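The Spare Key

Doina Perić had the shop on Arnwood Street for 19 years before she gave anyone a key. She gave it to Simon, her nephew, in October, and he lost it the same week.

"It was in my coat," he said.

"Where's the coat?"

He'd left the coat on the bus. It was grey, with a torn pocket, and he didn't think anyone would hand it in. Doina wrote out a sign for the window saying the shop would open late, and went to find Obadia Kirui, who did locks.

Obadia worked out of a unit behind the tyre place. He was eating toast when she came in. He listened to the whole story, including the part about the bus, and asked what kind of lock it was.

"The old kind," said Doina. "My husband put it in."

"Lastaretti?"

"I don't know. It's brass."

He wiped his hands and got his bag. They walked back together and he didn't say much on the way. It had rained overnight and the gutters were full of leaves.

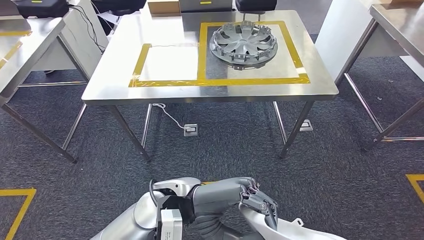 Obadia knelt at the door and looked into the lock with a small torch. Simon stood on the footpath with his hands in his sleeves. He'd borrowed a jumper from Kulsoom Satti at the chemist and it was too short in the arms.

"I can change it," Obadia said. "You'll want new keys cut. Three?"

"Two," said Doina.

Simon looked at the ground.

The old barrel came out in one piece. Obadia put it in her palm and she was surprised at the weight of it. There was a number stamped on the side, 64, and a scratch where the screwdriver had slipped when it was first put in. She remembered that morning. Her husband had sworn in two languages and cut his thumb, and they'd opened at noon with a bandage on him the size of an egg.

"You want me to get rid of that?" Obadia asked.

"No."

She put it in her apron. The new lock was a plain steel one and it turned without a sound, and she didn't like that. With the old one you had to lift the handle and lean. She had leaned on that door every morning for so long that she did it again now, with the door already open, and nearly fell into the shop.

Simon caught her elbow. He still had hold of it when Obadia held out the keys.

Doina took them both. She put one on her own ring, next to the key for the house and the one for the shed. The other she held for a while. Ming-te Choi had come up with his trolley and was waiting for his bread – he had read the sign and stayed anyway.

"Get a string," she told Simon. "Wear it round your neck."

He went in to look for some, and she turned on the lights.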